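Rolach needle driver, wristed, for suturing

The Rolach is a grasping instrument for robotic suturing. It is sold by Cenell from our store in Grevport, singly or as a pair. Article no. 265.

Jaws and wrist

Slim jaws are suitable for thin thread. The wrist bends close behind the jaws, so the tip can come to the tissue from the side.
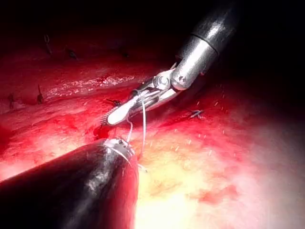 Thread between two instruments, with the toothed edge of the upper jaw showing.

Working as a pair

Most of our customers order 2 pieces, one for each hand. When both tips must meet at one stitch, please keep the shafts well apart. 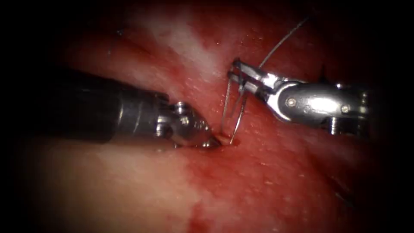
For training we advise short threads at the beginning. A long thread makes loops easily and the beginner loses time with it. Our trainer Noemi Dunleavy gives a lesson of around 91 minutes, on request.

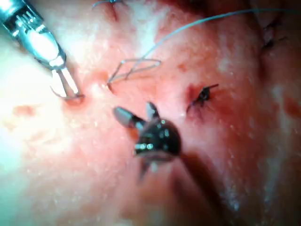
Tying and trimming

Hold the standing thread without twisting it. Leave the tails long enough to be found again.
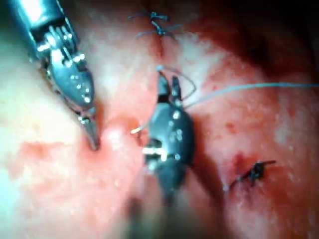
Two tied knots with short ends, and the next thread held in the black jaws.

Delivery

Within 6 working days. The Babaei storage tray is ordered separately.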